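Does "handmade" mean anything? Notes for the Trestwood talk

October 15, 2026. Slides on the shared drive, clicker in my jacket. Keep it under the half hour and leave room for arguments.

Open cold, no thanks, no jokes about the parking. Ask for hands: who bought something in the last year because the label said handmade? Then: who checked? Wait. Let the silence go on a bit longer than feels polite.

My position, so they know where I stand. I like small pots, odd mugs and things with faces on. I buy too many of them. I don't believe most of what is printed on the swing tag, and I don't think you should either.

Slide 2. The word itself. Most shoppers hear "handmade" and picture one person at one bench. Sellers use it for slip poured into a mould by hand, for a factory blank with a hand-painted dot on it, and for a thing taken out of a box by hand as far as I can tell. Say that last one flat, don't play it for a laugh.

Slide 3. The Jerdale market survey. I went through the stallholders' listings in July, all 243 of them. The word handmade, or hand-finished, or "made with love", turned up in nearly every one. I wrote to the lot and asked a single question: which part was done by hand, and by whom? 53 answered. Of those, nine gave me an answer I could have repeated to a customer without blushing. Be fair here -- a seller who doesn't reply may just be busy, and I'd have ignored me too. It isn't proof of fibbing. It's proof that the question isn't expected.

(If someone says the sample is small: yes. Move on.)
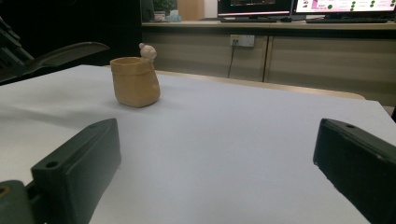 Slide 4. Wobble as a selling point. A crooked rim used to be a second and went on the cheap shelf. Now it's "character" and costs more. The trouble is that a mould copies a wobble as happily as it copies a straight line. Make one lopsided original, cast it, and every piece in the run leans the same way. So the crease or the dent you fell for tells you that somebody once made a crease or a dent. How many times it has been copied since is another matter.

What to do about it: put two of the same thing side by side. If they share the same accident in the same spot, you've learned something. Feel for a seam. Turn it over and look at the foot. None of this is foolproof, a careful maker sands seams away and a careful factory does too.

Slide 5. Traltano. Everybody in the room will have seen their shop. Their catalogue lists 1367 items under "artisan", and the word isn't explained anywhere in it that I could find. I asked. I got a very nice email about values. Read one line of it aloud only if the room is awake.

Slide 6. The other side, and do this properly. Jemal, the pottery two streets from my flat, casts its small pieces and says so on the card: "cast here, glazed here". Sells fine. I have three. A cast pot can be a lovely pot, and throwing on a wheel doesn't make a dull shape any better. My complaint is with the label. Don't let the questions drag me into whether slip casting is a craft. It is. Drink some water.

Slide 7. Would a badge scheme fix it? I doubt it. Every badge I've looked at is paid for by the people wearing it, and the rules get softer as the membership gets bigger. I'd sooner have a plain sentence on the card: what was done, where, by how many people. Expect pushback from sellers on this -- they'll say it takes up space. So does the ribbon.

Likely questions:
Price. A high price shows that somebody thinks you'll pay it. Leave it there.
Gifts. No, don't interrogate your aunt.
Online only sellers. Ask for a photo of two from the same batch, together. See who goes quiet.

Finish on slide 8, the blank card template, and hand out the printed copies. Spare ones are in the blue folder.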